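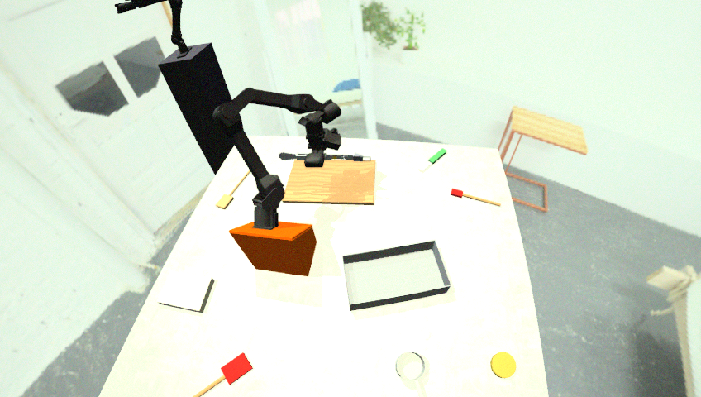 Arm on its orange base, left side of the table (render)

June 2, 2022

Read through the Haverford essays this morning, the ones on "Who is a hero to you?" The set has 658 short pieces by middle school students, all typed up by the school. I did the first pass on the coding sheet with the categories we settled in April: family member, athlete, soldier or rescue worker, historical figure, made-up character, other.

"Other" is too big. Teachers and coaches are both landing there, and so are neighbors. I split out teachers and coaches as one group and left the rest. Pometti sheet updated, old version kept under the April tab.

Problems so far:
- 9 essays name two heroes. I coded the one that gets more words. Flag these, we may want a second column.
- 5 never name anyone and only define the word. Coded as blank for now.
- 6 are about a pet. Left in "other," but they read like the family ones.

Most students write about what the person did once – pulled someone out of a lake, won a race. The family essays are different. They talk about things done every day, like driving to work early or cooking for everybody. I want a yes/no code for single act versus habit before we start on the Tornton set. It will mean going back over Haverford, maybe two afternoons.

Spelling stays as the students wrote it. The Jokidstead copy had been run through a spell checker and it changed some names, so don't use that copy for quotes. I moved it to the old folder.

Still to do: second reader for the blank ones, print the new code list, ask Tornton if their essays have grade level on them.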